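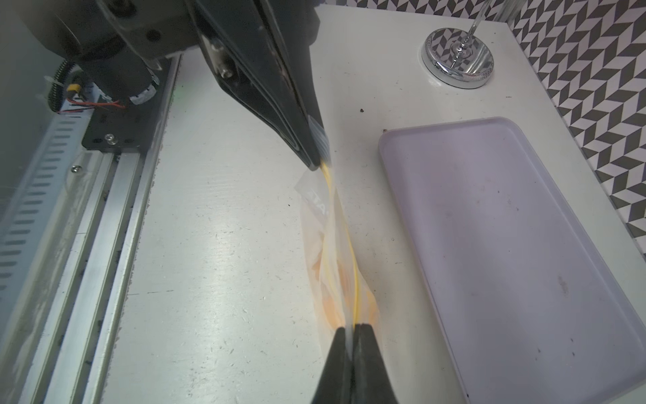

The February table

Welcome back to the gallery! For anyone new, we're a small supper group who cook together and then clear up together, and for some reason it's the clearing up that people write in about. So this page belongs to the worktop, the trays, the bags and all the bits that never make it into a recipe.

The picture at the top of the page is one of my favourites. I love the crumpled see-through bag with its orange and yellow tints, and the white lettering (I can make out a TA) catching the eye. The pale lavender tray is in there too, smudges and all, and so is the black-and-white herringbone wall that everybody asks me about.

The lavender tray

This one has been with us since the first supper in December and it goes everywhere. Rounded corners, a raised rim, and just big enough for a row of small bowls. Jarrah Pomare wants to replace it with something smarter. I've told him over my dead body! It has a few faint stains on the inside now and I'm rather fond of them.

The chrome stand

Look to the top right for this – a round base as shiny as a mirror, with an engraved border running round it, and the pattern of the wall showing in the polish. Carol Holroyd found it in a box of odds and ends at the Jesden sale and paid 2 pounds for it. I'd have paid a good deal more. It gets a rub with a soft cloth before every supper, and Carol does it herself.

The white table

Scratches, scuffs, dark specks, the odd crumb. We did talk about a cloth, and Aminu Ogundipe even brought one along, but I like a table that looks as though people use it. White is lovely to lay things out on as well, because you can find the lid you put down a minute ago.

The herringbone wall

Black and white, right along behind the table, and so cheerful on a grey afternoon. Bjartur Steinarsdóttir says it makes her eyes go funny if she stands at the sink too long. Several of you have asked where the tiles can be bought. I'm sorry to say they were up when we arrived, so if you recognise the pattern, please do write and tell me!

Bags and wrappers

We keep any that are still good, flattened out in the drawer by the door. After the last supper Cameron Tomoana went through the whole drawer and came up with 72, which got a round of applause. The see-through ones go first, as you can tell at a glance what's inside.

The next supper is soup and flatbreads, and there are 13 places. Bring a bowl if you have a nice one, and I'll try to get it into the next set of pictures – handmade and chipped ones are especially welcome.

Page updated February 12, 2019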